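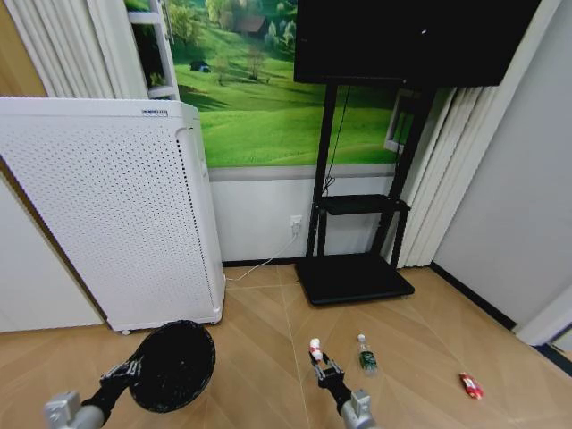

Figure 1. Floor pick-up task, scoop in the left gripper, item in the right.

Setting Up the Floor Pick-Up Task in Gidora

By now you should have Gidora installed, both arms talking to the controller, and the head camera calibrated against the grippers. If the calibration page still shows an amber dot, please go back and finish that first. Everything in this section leans on it, and a floor task is much less forgiving of a sloppy calibration than a table task (we speak from a fair amount of experience with bent fingertips).

The floor pick-up task uses the two arms for different jobs. The left arm holds the scoop and keeps it in a handy place, and the right arm goes out for the small items on the floor and brings them back one at a time. You can swap the sides if your robot is built the other way around, but the names in the menus will still say "Holder" and "Picker," so it's worth getting used to those words now.

Before you start

Clear the software of any old task by choosing Session, then New. Old floor planes have a way of hanging around from the last session, and if you moved the robot to another room over lunch, the old plane will be wrong in ways that are annoying to track down.

Walk through the room once with your own eyes, too. Look for power cords on the floor, thin stands, casters, and anything else that sits low. In Figure 1 a white power cord runs from the wall outlet down across the floor toward the air purifier, and a cord like that needs a keep-out zone drawn by hand. Gidora's perception module, Rellimell, does a decent job with bottles and packets and boxes. It does a poor job with cords.

CAUTION: Keep people and pets out of reach of both arms whenever the Run light is green. Keep the stop button in your hand, and I do mean in your hand, during the whole first run.

Step-by-step: the floor plane

1. Drive the robot to where you want it to work and set the base brake.

2. Open Perception, then Floor. Tilt the head down until the preview is mostly floor, with a little wall left at the top.

3. Press Fit Plane. A blue grid will settle over the floor in the preview. Give it a moment; it likes to wobble before it makes up its mind.

4. Check that the grid lies flat along the bottom of the walls and under the feet of any furniture. If it climbs up a baseboard, or dives underneath it, press Clear and fit again with the head tilted a bit lower.

5. If your floor has a strong pattern, such as the herringbone wood-look tiles in Figure 1, turn on Ignore Surface Pattern. With this off, Rellimell sometimes takes a pale seam for the edge of something it could pick up, and you'll see the Picker arm line up very carefully over nothing.

6. Press Save Plane. The grid turns white.

Note: Sunlight moving across the floor won't spoil a saved plane, but it can spoil the fit while you're making it. If you have blinds, close them for this part. You can open them again for the run if you prefer to work in daylight.

Step-by-step: the Holder arm and the scoop

7. Open Control, then Roles, and set the left arm to Holder.

8. Press Open Hand, place the scoop's handle in the gripper, and press Close Gently. Please use Close Gently and leave the plain Close button alone here. The plain one is meant for rigid tools and will happily squeeze until the force limit tells it to quit.

9. Open Tools and pick the shape that is nearest to your scoop. Round Pan suits most household ones. The shape doesn't have to match perfectly, but the rim does need to be in the right place, so drag the orange circle in the preview until it sits on the real rim.

10. Press Attach Tool. From this point the planner treats the scoop as part of the arm, and the Picker will route around it.

A word about dark scoops. A black scoop in a black gripper gives the outline finder very little to work with, and dust or crumbs along the rim can pull the outline off to one side. Wipe the rim if you can. If the outline keeps wandering, turn off Track Tool Outline and let Gidora rely on the arm's joint readings alone. Ha-neul Gil, who wrote most of the tool code, leaves it off at her own desk, and we're thinking of making that the default.

CAUTION: Never press Open Hand on the Holder while the Picker is moving. The planner will stop both arms, but the scoop will be on its way to the floor by then.

Step-by-step: the Picker arm and the item list

11. Set the right arm to Picker under Control, Roles.

12. Open Perception, then Items, and press Look. Rellimell draws an outline around each thing it thinks is resting on the floor plane and gives each outline a name you can change.

13. Go down the list and set every item to Pick, Skip, or Keep Out. Skip means the arm leaves the item alone but may pass close over it. Keep Out means the arm gives it a wide berth. Furniture, appliances, and TV stands should always be Keep Out, even when only a corner of the base is in view.

14. For each Pick item, choose a grasp. Upright suits bottles and other things that stand by themselves. Flat suits wrapped snacks, packets, and similar. If you can't decide, leave it on Let Planner Choose and watch what it does in the rehearsal.

15. Check the weight limit. The floor profile allows up to 205 grams per item, and this setting is locked on purpose. A full bottle can easily be over, so lift it yourself before you trust the arm with it.

Standing items have a habit of getting knocked over by the arm on its way to something else. When a bottle and a packet lie near each other, as they do in Figure 1, you have two sensible choices: pick the bottle first, or set the approach direction for the packet so that the arm comes in from the far side. The first is easier. The second is handy when the bottle has to stay put. Either way, you'll find the setting under Order and Approach, where you can drag the items up and down the list.

Note: The list doesn't update while an item is in the gripper. The Picker's own fingers cover too much of the floor at that moment, and the outlines jump around. Press Look again once the hand is empty and out of the way.

Drawing the keep-out zones

16. Open Planning, then Zones, and choose Draw on Floor.

17. Trace loosely along each cord, leaving a hand's width on both sides. Loose is good. You'll be tempted to draw a beautiful tight line, and then the cord will shift a little when somebody walks past.

18. Draw a box around anything on casters, and make it a generous one.

19. Press Check Reach. Any Pick item that has become unreachable turns gray. Either shrink the zone, move the item, or drive the robot closer and fit the plane again from step 2.

Rehearsing and running

20. Choose Run, then Rehearse. Both arms appear as see-through shapes in the preview and go through the whole plan without moving for real. Watch it twice, once for each arm, since it's surprisingly hard to follow both together.

21. Set the speed slider to Slow.

22. Choose Run, then Start. The Picker will pause just above the floor before each grasp and wait for you to press Confirm. Take your time with that. If the fingers look off to one side, press Nudge and use the arrow keys.

23. After the Picker closes on an item, check the Grip panel. A steady bar means the fingers are holding something. A bar that keeps sliding downward usually means a slippery wrapper, and you should press Put Back and try again with the Flat grasp.

24. When the first item has gone well, you can turn off Confirm Each Grasp. We'd suggest leaving it on for the rest of the first session anyway.

If something goes wrong

The Picker stops high above the item. The floor plane is probably set too high. Clear it and fit it again.

"Tool in path" comes up again and again. Move the Holder outward a little with Control, Park Position. People tend to park the scoop right in the middle, where it's in the way of everything.

An item shows up as two outlines. Bright labels on pale bottles will do this now and then. Select both outlines and press Merge.

The arms freeze and the light turns yellow. Press Status and copy the line it gives you into your message to the support desk. Dong-hyun Lim reads those lines the way other people read the weather, and it saves a good deal of back and forth.

To save your setup, choose Session, Save As Profile. The floor plane isn't stored in the profile, so you'll fit a fresh one each time you move the base, starting at step 2.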